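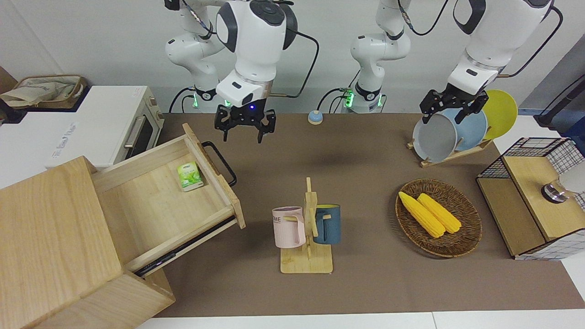
Re: [funding-watch] Jereo Series B, size and structure

Date: Dec 13, 2014

> The summary sent to the list gives the Jereo round as $221 million,
> all new equity. Does anyone have the filing? I get a lower number
> when I work back from the share count, and I can't see where
> Stututau fits if Grosturlow led.

The filing went up Friday night. The $221 million figure is the total of two tranches, and only the first is equity priced at this round. The second is a convertible note, held entirely by Stututau, with a 7 percent coupon and a cap that applies if there is no priced round by April. The summary added the two together and called the result Series B. The company's own release does the same, so the error is understandable, but the share count will never match it.

Grosturlow led the equity tranche and takes one board seat. Stututau gets an observer seat until the note converts.

On valuation: the $499 million number going around is post-money and counts the note as converted at the cap. If you want to compare it with the Ruggiero round from last year, take the note out first. Ruggiero had no debt in its round and reported pre-money, so the two headline figures do not measure the same thing.

Two points I could not settle from the filing:

1. Whether the option pool increase is inside the post-money figure. The table on page 7 suggests it is, but the footnote refers to a schedule that was not attached.

2. Whether existing holders sold any shares. There is a line for secondary sales — it is blank, not zero.

> Also, should the tracker list this under payments or lending?

Lending. Payments is where they started, but the use-of-proceeds section puts most of the cash into the loan book. I have changed the row in the tracker and split the amount into two columns. Please don't merge them again until the note converts or is repaid.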